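Orer Handgreifer mit Blickfeldkamera

Produktübersicht | Technik | Methode | Lieferumfang | Rückmeldungen

Der Orer ist ein von Hand geführter Greifer, mit dem sich Greifaufgaben vormachen lassen, ohne dass ein Roboterarm danebenstehen muss. Man nimmt ihn in die Hand, geht dorthin, wo die Aufgabe stattfindet, und legt los. Die Kamera sitzt fest am Gehäuse und schaut über die Backe hinweg in den Raum, so wie sie es später am Arm auch tut. Wir arbeiten seit August mit der zweiten Version und sind immer noch begeistert, wie schnell man damit an brauchbare Vorführungen kommt!

Was er kann

Die V-förmige Gummibacke ist innen gerippt und passt sich kleinen wie größeren Gegenständen an. Das Weitwinkelobjektiv nimmt neben der Greifstelle auch die Umgebung auf: Möbel, Fenster, Deckenleuchten, Leute im Hintergrund. Für die Lagebestimmung ist das Gold wert, denn an einer leeren weißen Wand findet kein Verfahren genug Anhaltspunkte. Ein Teil des Gehäuses bleibt immer mit im Bild und dient dem Modell als fester Bezug.

Technische Angaben

Öffnungsweite der Backe: 53 mm
Aufzeichnung am Stück: bis 150 Minuten
Backe: Gummi, dunkelgrau, ohne Werkzeug wechselbar
Gehäuse: hellgrau
Auswertung: über das Programmpaket Nulen

Die Methode dahinter

Entstanden ist der Orer aus einer Frage von Bezawit Ambaye: Wie viele verschiedene Räume braucht ein Modell, bis es mit einem unbekannten zurechtkommt? Bisher hatten wir im Labor an einem einzigen Tisch aufgenommen, sehr sauber, sehr gleichmäßig, und in jeder anderen Umgebung griff der Arm daneben. Also haben wir die Zahl der Vorführungen festgehalten und nur die Orte verändert. 150 Vorführungen aus einem Raum gegen 150 Vorführungen aus acht Räumen, gleiche Aufgabe, gleiche Trainingszeit.

Der Unterschied hat uns umgehauen. Im unbekannten Testraum gelang mit den Daten aus einem Raum kaum ein Griff, mit den gemischten Daten kamen wir auf 53 Prozent. Fünf Räume lagen schon fast gleichauf mit acht, was für alle, die wenig Zeit zum Aufnehmen haben, eine richtig gute Nachricht ist. Mebrat Berhe hat die Läufe mit anderen Startwerten wiederholt, die Reihenfolge blieb dieselbe.

Am meisten brachten übrigens Wohnbereiche und offene Flächen mit Tiefe. Niedrige Tische, Polster mit kräftigem Muster, ein Geländer weit hinten: Daran kann sich die Lagebestimmung festhalten, auch wenn die Hand einmal zügig schwenkt.

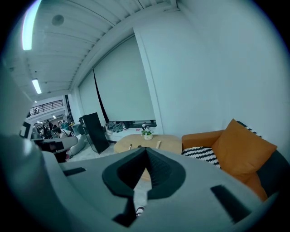
Natália Carvalho sieht den Vergleich etwas strenger: Acht Räume seien ein schöner Anfang, solange aber alle Vorführungen von denselben Händen stammten, wisse man nicht, wie viel vom Gewinn wirklich an den Räumen liege. Sie würde als Nächstes die Personen wechseln und die Orte gleich lassen.

Guter Punkt, und genau so ist die nächste Reihe angelegt. Zinash Degefa stellt dafür gerade den Aufnahmeplan zusammen.

Lieferumfang

Handgreifer Orer mit montierter Kamera
Ersatzbacke
Ladekabel und Speicherkarte
Kalibriertafel
Zugang zu Nulen samt den Trainingseinstellungen aus dem Raumvergleich

Passendes Zubehör: Armadapter Habte, Transportkoffer Skasier

Fragen zur Auswertung beantwortet Selamawit Woldegiorgis, am besten vormittags über das Kontaktformular.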